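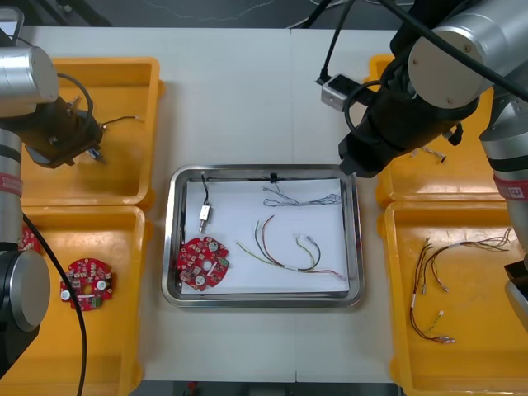

Vinh Tiêu told us that he had put off joining a community choir for years, convinced that everybody else would be able to read music and he would be found out in the first five minutes. He came along to one of our open rehearsals last fall, stood at the end of the tenor row, and went home humming the bass line by mistake. He has missed one evening since, and that was for his daughter's graduation dinner.

We would love to hear from more people like Vinh, and from people nothing like him too!

Call for singers: the Veltham Community Chorus spring season

The Veltham Community Chorus is looking for new singers in all voice parts for our spring concert and for the longer program that carries us through to September. We especially need tenors and low altos (we always seem to need tenors, and if you have one at home please send him or her along), but sopranos and basses are very welcome and we have never yet turned anyone away for being in the wrong section.

There is no audition. Our director will ask you to sing a few scales with her at the piano, with the door closed and no one listening, so that she can work out where you will be most comfortable. If you have sung before, wonderful. If the last time was in third grade, that's fine as well, and you will be seated next to somebody who knows the part well and doesn't mind being leaned on.

What we're singing

The spring program is a mix of American folk songs, two spirituals, a set of lullabies from around the world and one longer piece, "The Drikora Songs," written for us by a former member and never performed in public. It has seven short movements and a very good tune in the fourth. We provide sheet music in a folder with your name on it, and practice recordings for each voice part that you can play in the car or while doing the dishes.

When and where

We rehearse weekly in the evening, from 7 to 9, in the upstairs hall of the Chettiar Building on the corner across from the library. Parking behind the building is free after 6. There is an elevator, though it is slow, so allow yourself a little extra time if you plan to use it. We stop halfway through for tea and whatever people have baked.

The concert will be at the Tratus Theater, which seats 400. Last spring we sold 379 tickets and raised $1,390 for the music program at the elementary school, and the new ukuleles have been getting a great deal of use, as the neighbors of that school can tell you.

What we ask of you

Please try to come to most rehearsals, and to both of the last two before the concert. Bring a pencil and a bottle of water. Dues are $40 for the season, and if that is difficult just have a quiet word with any of us at the tea break and it will be taken care of. Singers should be 16 or older.

How to join

Send us a note through the contact form by 23 January 2025 with your name, a phone number and your voice part if you know it. "No idea" is a perfectly good answer and one we get a lot. You may also just turn up at rehearsal and come up the stairs toward the noise.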